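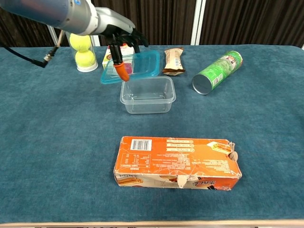 My aunt left me the apartment in Pomora on the condition that I clear out the snack table first. The will used those words. The lawyer read them twice and looked at me over his glasses as though I might know what they meant.

I did. For 36 years she had played a game called Flarkis on a blue cloth, against herself, and the pieces were whatever was in the kitchen. A snack bar was worth 7. Tennis balls were worth more but could only be used by the player who was losing. The plastic container was called the Bank, and its lid was called the Law, and while the Law was off the Bank anything could happen. She explained it to me once when I was nine and I cried.

So I sat down to clear the table and found that I couldn't remember whose turn it was. 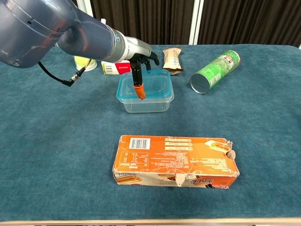 The trouble with Flarkis is that removing a piece counts as a move. I took the bar away and put it in my pocket, and then remembered that a pocketed bar costs you 2 turns, so I put it back and waited. It was a long wait. I read the side of a box. I thought about my cousin in Jeon, who had been left the money.

By dark I was ahead by almost 700 points and feeling pretty good about it, until I worked out that I had been playing her side.

I called the lawyer and asked how strictly he read the word "clear." He said that in his opinion a table was clear when the game on it was finished. I asked how a game of Flarkis finished. He was quiet for a while, and I could hear something small being set down on cloth.

"Is the Law on or off?" he said.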